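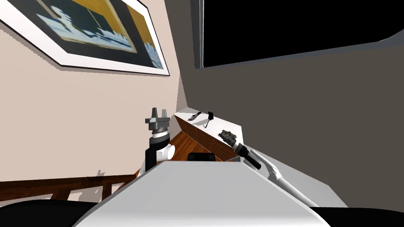
**The Morham cell** is a simulated two-armed robot station kept by the software group at Dorkadix. It is made up of a robot with two arms, a gripper on each, and a small furnished room where the robot practices household reaching jobs before anyone tries them on the real machine. The room exists only inside a computer, though the people who look after it tend to talk about it as if it had a door and a light switch.

## Setup

The cell was first put together by Charito Macapagal, who borrowed the layout of an older kitchen project called Gendesari and then, by her own cheerful account, spent far longer on the furniture than she had planned. The robot's base is placed first and everything else is measured from it, so that a counter moved by a little doesn't quietly spoil every saved arm position (a lesson learned the hard way in October, when 34 of them had to be thrown out).

Once the base is in place, each arm is sent to its home pose and the joint readings are compared with the settings file. The grippers are then opened and closed 20 times with nothing between the fingers. If the two fingers don't travel evenly, the usual culprit is a wrong sign in the file, and it is well worth a cup of coffee and a slow second reading before changing anything else.
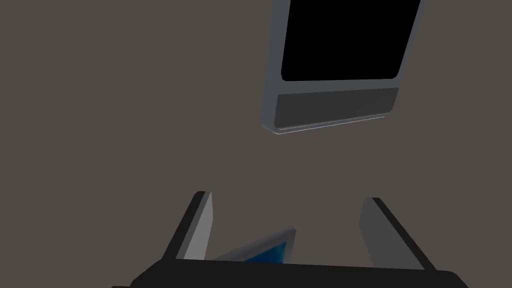 Views from the wrists are checked with the fingers open, first against a plain wall and then with furniture or small objects nearby. A view that comes out tilted is no cause for worry, as the wrist may simply be turned, but the tilt ought to agree with the joint readings.

## Upkeep

Sofia Cordeiro took over the daily care of the cell and wrote its checking routine, known in the group as Leitão. It runs through 249 stored arm positions overnight and lists any in which an arm passes through a wall, a counter or the robot's own body. A full run takes around 29 minutes, and the list is read the next morning, usually over breakfast.

Repairs are mostly a matter of patience. A gripper that trembles against a surface is generally cured by softening the contact settings a little at a time and repeating the same reach after each change. Older versions of the room are kept, and the position files are stored alongside the version they were made for.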